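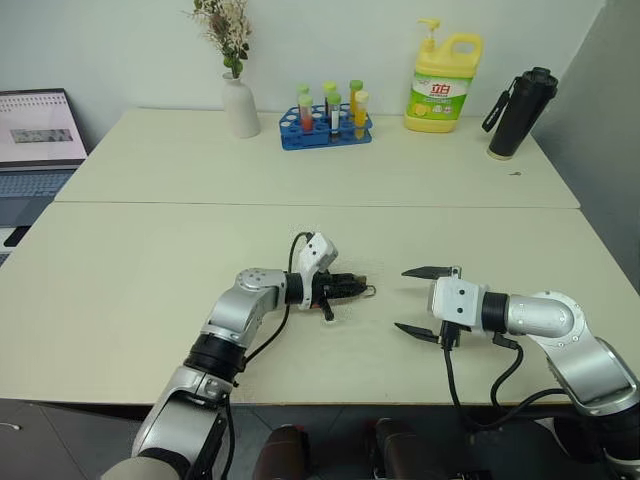
The two grippers at the bench, left closed and right open.

Stustavard two-finger grippers, reviewed as a pair
By Fiona Forsyth, 03/07/2021

I have had a pair of Stustavard grippers on a two-armed setup since February. They replaced a pair from Zirkwood that did the job but needed their fingers changed far too often. This review covers fitting, control, grip on small things and the cables, which I will complain about. I bought both units at full price from Tanoli, who also sell the mounting rings and spare fingers.

What you get

Each gripper comes in its own box with one pair of fingers already fitted, a short cable, a bag of screws and a printed sheet. The sheet is in small type and leaves out the order in which the screws go in. The full manual is a download, and it is good once you find it. It runs to 88 pages, most of them tables.

The body sits under a white cover and the fingers are black and taper to a point. I was doubtful about the points. My old fingers were wide and blunt, and I thought a narrow tip would be fine for picking up and poor for holding. For flat work that was true. For anything small it was the other way round, and most of what I do is small.

Fitting

Allow an afternoon for two. The first took me most of it and the second went on in 34 minutes. The mounting ring only fits one way, but it will let you start the screws the wrong way round, and you won't notice until the last one refuses to line up. Mark the top with a bit of tape before you begin.

You also have to tell the controller what is on the end of each arm. I use a Rakero controller, and the gripper is not on its built-in list, so the weight and the reach have to be typed in by hand. The figures are near the back of the manual. Get the weight wrong and the arm sags slightly when you switch to hand guiding. I had the two arms set differently for a week before I worked out why one felt heavier than the other.

Control

There are two ways to run them. You can send a plain open or close, or you can send a position on a scale from 0 to 1000. I would use the second for nearly everything. Plain close brings the fingers together at full speed, and a light object gets knocked out of place before they meet.

Movement on the position scale is smooth from the top down to the last little bit. Near fully closed there is a small jump, and I have not been able to tune it out on either unit. It doesn't matter for a bottle cap. It does matter for a washer or a bit of thin card, and for those I stop short and let the force setting finish the job.

The force setting has 18 steps. The bottom few are too weak to be of any use to me and the top few leave marks on soft plastic. I stay in the middle and have only gone higher for metal.

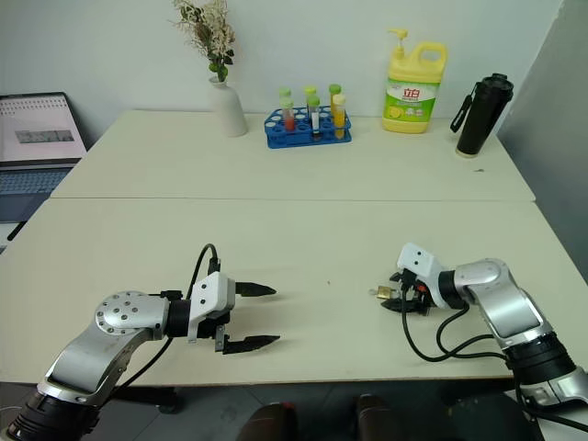

My main test piece has been a small brass padlock. It is a fair size for these fingers, it has enough weight to show up a poor grip, and the body and shackle give you two very different places to take hold. A cube tells you very little by comparison, as any gripper can manage a cube.

Gripping the body across its flat faces is easy. I had very few drops that way, and those were down to me coming in at a bad angle. Gripping by the shackle is harder. The bar is round and the lock wants to swing, so it turns in the fingers as soon as the arm speeds up. Slowing the arm helped more than adding force. The Zirkwood pair could not hold it by the shackle at all, so I count this as a clear step up.

Passing from one gripper to the other is the job I bought them for. It works well if the receiving fingers come in at right angles to the giving ones. If both come in flat from opposite sides, the points get in each other's way and you have to take hold further out than you would like. Shorter fingers are sold as an extra. I have a set on order and will add a note when I have used them.

Picking up from the table

Lying flat, the padlock does not stand very high, and this is where the thin tips earn their money. They can get down beside it with the gripper tilted over, and I no longer need a foam mat under everything to raise it up. Blunt fingers would touch the table first and push the lock along.

You do need to know your table height properly. I had two tables side by side and assumed they were level. They were not, and the first time I worked across the join one finger tip caught the surface. It left a scuff and no other harm. I now measure each table on its own and keep two sets of heights saved in the controller.
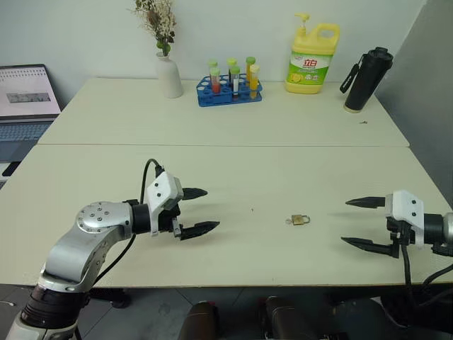
The grip pads hold well on dry brass and on painted wood. On shiny plastic they slip a little at low force. They wipe clean with a damp cloth, and so far I have not had to replace one, which is the biggest change from the old pair. Spare fingers from Tanoli arrive quickly, though they are sold only in twos and cost more than I think they should.

Cables

Now the complaint. The supplied cable is too long to lie flat along the arm and too short to run all the way back to the base, so you end up with loops. They swing about when the wrist turns. One of mine snagged on a table edge and stopped the arm, and the controller reported it as a collision. I have since tied the worst of it down with soft straps, leaving slack at the wrist. A proper clip moulded into the cover would cost the makers pennies.

The plug itself is fine. It goes in firmly and has not worked loose on either side.

Noise and heat

They are quiet. There is a short whirr on closing and nothing while holding. After a long session the covers are warm to the touch, more so on the arm that does most of the holding, but I have not had one shut itself down.

Would I buy them again?

Yes, for small parts and for handing things across. If you mostly lift boxes or wide bottles, the Zirkwood pair opens further and costs less, and you can live with changing the fingers. Order the soft straps at the same time, and a spare set of mounting screws, as the heads round off easily.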